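**Textured rubber** is rubber whose surface has been given a raised or sunken pattern, usually in the mould. It is found on boot soles, tool handles, bath mats, stair edges, jar openers and the backs of floor rugs. The pattern is commonly said to improve grip. How far this is true depends on what the rubber is touching and what lies between the two, and many of the claims made for particular patterns have never been tested in a way that others could repeat.

## Grip and pattern

Soft rubber grips a clean, dry, smooth surface mainly because it presses closely against it. On such a surface a pattern can reduce grip, as it leaves less rubber in contact. Racing slicks are smooth for this reason, though sellers of kitchen and garden goods seldom mention it.

Matters change when there is water, mud or dust. Grooves give the water somewhere to go, and raised edges can push through a thin film to reach the surface underneath. A pattern also lets rubber bend locally around small bumps. These effects are well accepted. What is less settled is whether one shape of block or groove is much better than another at the small sizes used on handles and mats, where a shopper is often asked to pay more for it.

## Common patterns

Ribs run in one direction and resist sliding across their length better than along it. Studs and pimples work much the same in every direction but wear quickly at the tips. Grids, made of crossing grooves, are cheap to cut into a mould and easy to clean, and probably owe their popularity to that as much as to any gain in grip. Diamond patterns are grids turned on an angle; the turn is sometimes presented as an invention.

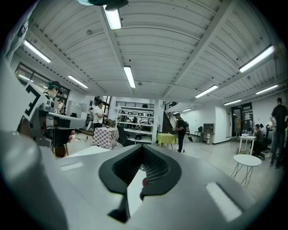
*Dark rubber pad with a black rim and a grid-like texture on its inner surface.*

Hexagons, fish scales and "gecko" patterns appear often in advertising. The last of these names is misleading in most cases. A gecko's foot holds on by means of hairs far finer than anything an ordinary rubber mould produces, and a bath mat sold under the name is simply a bath mat with small bumps.

## Claims and testing

The Söderlund scale, printed on the packaging of several brands of matting, rates grip from one to 30. It was drawn up by a maker of stair treads and measures a new sample pulled once across dry glass. Critics have pointed out that few people walk on dry glass. Solveig Berge, who reviewed the scale for a trade paper, found that a plain sheet of the same rubber scored higher than most of the patterned ones.

Lisus and Urkeo, two rival makers of shoe soles, have both advertised patterns that "double" grip. Neither has said what the starting figure was. A later trial by Agnes Kvam used 325 pairs of worn work boots and found that the age and hardness of the rubber told her more about slipping than the pattern did. Her trial had limits of its own — the floor was always the same painted concrete — and it should not be stretched to cover ice or wet grass.

## Wear and care

Texture wears down, and deep grooves fill with dirt. Prinitow, a mat maker, states that its surface lasts 1,000 washes, but gives no measure of grip at the end of them. Rubber also hardens with heat, sunlight and age, so an old mat may look sharp and still slide. Washing with mild soap removes grease. Sprays sold to "restore" texture cannot put back rubber that has worn away.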